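How to Clean and Re-Oil a Light Wood Tabletop

Posted 06/11/2019 by Debora Gentile

A pale wood table shows everything: water rings, pen marks, the gray patch where people rest their arms. Most of it comes off with soap, a little sanding and a fresh coat of oil. The work itself takes an afternoon, plus a night of drying. These steps are for solid wood with an oil finish. If your table is varnished or lacquered, do the cleaning steps and stop there.

What you need

Mild dish soap and warm water
Two soft cotton cloths for washing
Lint-free rags for the oil
200 grit sandpaper and a cork block
80 grit sandpaper, only for deep damage
Clear furniture oil
Masking tape
A metal bucket or can with a lid, filled with water

Check the finish first

Put a few drops of water on a spot near one corner and leave it for 7 minutes. If the water darkens the wood, the oil has worn thin and the table is ready for a new coat. If it stays in beads, the old finish is still doing its work and a wash may be enough.

Wash the top

Clear the table and wipe away the crumbs and dust with a dry cloth. Mix a small squirt of soap into a bowl of warm water. Wring the cloth out until it no longer drips, then wipe with the grain from one end to the other. Go over the top again with plain water and dry it right away. Let it stand for a few hours before you sand.

Look at it in low light

Dents and sticky spots are hard to see from straight above. Crouch so your eyes are near the level of the surface and look toward a window. The glare will show you where the finish is shiny and where it has gone dull. Mark the dull places with a small piece of tape.

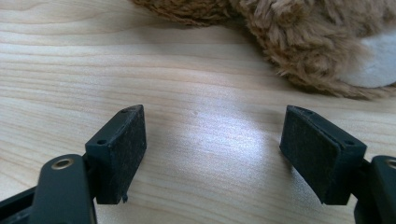 Run your palm over the wood as well. Your hand will find grit and raised grain that you missed by eye. Dried food can be lifted with a plastic scraper held nearly flat. Don't use a kitchen knife.

Sand lightly

Wrap the 200 grit paper around the block and sand along the grain with even pressure. Cover the whole top, even if only one part looks bad, or the color will come out patchy. Go easy at the edges. For a burn or a deep scratch, start with the 80 grit on that area only, then blend it in with the finer paper.

Vacuum off the dust with a brush attachment and follow with a barely damp cloth. Check the corners, where dust tends to collect.

Apply the oil

Open a window. Pour a small amount of oil onto a rag and spread it thinly, working with the grain. Wait as long as the can tells you to, then wipe off all the excess with a clean rag. Oil left sitting on top turns tacky and picks up lint.

Let the table dry overnight. If it still looks dry the next day, add a second thin coat.

Used oil rags can catch fire on their own. Put them in the metal container of water as soon as you finish, close the lid, and ask your local waste service how to dispose of them.

For the first week, use coasters and wipe up spills quickly. Keep plastic placemats off the table until the oil has fully cured, and check the can for how long that takes.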